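Why I've stopped ironing (mostly)

I grew up in a house where everything got ironed. Tea towels, pillowcases, my dad's hankies, and for one odd summer our socks. So it feels a bit naughty to type this, but I haven't had the iron out since August and I don't miss it one bit.

It started when we moved to Ciltley. The flat has one cupboard, and the ironing board went in behind the hoover, the Christmas box and a tent we've used twice. Getting it out meant emptying the lot into the hall. I did that for a few weeks, grumbling, and then one morning I had a shirt on a hanger in the bathroom while I showered, and by the time I'd had my toast it looked fine. Not shop-window fine, but fine for sitting at a desk all day.

After that I got a bit obsessed. I read forum threads. I found one 3146 posts long about whether you should shake trousers out before or after the spin (before you hang them, obviously, you can't shake them in the drum). I tried a spray bottle with water and a tiny drop of fabric softener, and that left marks on a dark top so I've gone back to plain water. I bought a clothes airer with wider bars too, because the old one put a ridge across every jumper I owned.

The thing that made the biggest difference was the spin speed. Our machine was set to the fastest one and I'd never touched it, I don't think I even knew you could. Turn it down and everything comes out heavier and takes longer to dry, but the creases are soft ones that drop out by themselves. Cotton is still a pain. Linen I've given up on, linen can look how it likes.

And fold it straight away! I am terrible at this. I take things off the airer, dump them on the nearest flat surface, tell myself I'll do it after a cup of tea, and then it's bedtime and there are creases in places there weren't any before.
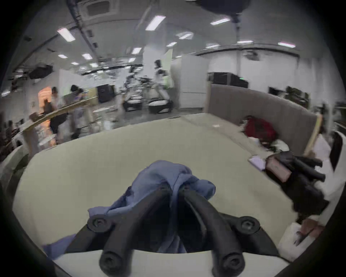 Bujar Delić reckons I've got the whole thing the wrong way round, and that ten minutes of ironing at night is the nicest part of his day. He puts the radio on, does the next day's shirt and a couple of things for the kids, and goes up to bed feeling sorted. He also says steam from a shower does nothing for a collar, and I'm afraid he's right about that. Collars are my weak spot. I've been smoothing them flat with my fingers while they're damp and pegging the points, and it works on maybe half of them.

I can see the appeal of the radio bit. My nan was the same, she had the board up in the kitchen facing the window and you could tell what sort of mood she was in by how hard the iron came down. She did pillowcases in thirds and then in half, and I still do mine that way even though I don't iron them. They go under the pile of towels for a night and come out pretty flat.

Oh, and sheets. We had a weekend in Neritz for my cousin's wedding and the bed was made up with sheets so crisp they crackled, and I lay there at nearly 8 in the morning wondering if I ought to start again. Then I got home and saw the cupboard.

I did have to find the iron's box last week to check the guarantee for my sister, who has the same one and hers has started dripping. It cost 90 quid, which I'd managed to forget. She can have mine if hers packs up, as long as I can borrow it back for funerals and interviews.

Next job is the airing cupboard shelf, which has been sagging since before we moved in.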